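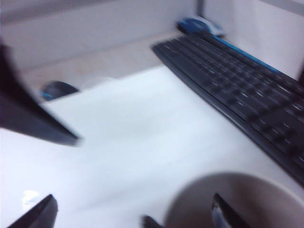
Acceptance inspection of the Larov wrist camera and two-finger gripper kit, offered by Garmont on a trial basis, desk-clearing configuration. The inspection covers mounting, cabling, stop functions and image quality at the wrist. Item 9 is judged on stills taken over the desk, and the one at the head of this sheet is the reference for the comment: the white legends on the keyboard are reduced to streaks, while the blue strip along its far edge can still be followed. Kit serial suffix 1,141. Inspected Saturday, February 26, 2022.

Marks: [x] pass, [ ] open, [n/a] not fitted on this kit.

## A. Mounting and cabling

- [x] 1. Flange bolts torqued and paint-marked.
- [x] 2. Camera bracket seated on both dowels. *Bracket is the revised part. The December drawing in the manual still shows the old one.*
- [x] 3. Wrist cable clear of joint 6 over full travel. *Checked to 180 degrees each way.*
- [ ] 4. Strain relief at camera connector. *Clip present, screw missing. Garmont to supply.*
- [n/a] 5. Tool changer lock.

## B. Stop functions

- [x] 6. Emergency stop cuts arm and gripper power.
- [x] 7. Gripper holds its last position on power loss. *Tested with a 26 mm gauge block. No slip in the test period.*
- [ ] 8. Protective stop on contact, downward approach. *Triggers correctly at reduced speed. Not repeated at full speed, pending the payload setting from Melnychuk.*

## C. Camera

- [ ] 9. Image usable while the arm is moving. *Open. Large items remain easy to find: the keyboard, the two mice at the back of the desk, the rim of the round cup between the fingers. Small print is lost. Exposure is on automatic and the kit software gives no access to it. Request a fixed short exposure and repeat.*
- [ ] 10. Glare. *Small bright spot on the white surface near the left finger. Acceptable for locating objects. Recheck after the exposure change.*
- [x] 11. Fingertips visible in the wrist view. *No change to the bracket angle requested.*
- [x] 12. Lens cover clean, retaining ring tight.

## D. Documents

- [x] 13. Risk assessment supplied for this configuration.
- [ ] 14. Spare parts list. *Lists the Grimell finger pads under two part numbers. Confirm which one is current before ordering.*
- [x] 15. Software version on the controller matches the delivery note.
- [x] 16. Warranty terms attached.
- [ ] 17. Operator card in English. *Draft only, no stop procedure on the reverse.*

## Result

Conditional. Reduced speed only until items 4 and 8 are closed. Items 9 and 10 to be reinspected together. Items 14 and 17 can be closed by mail.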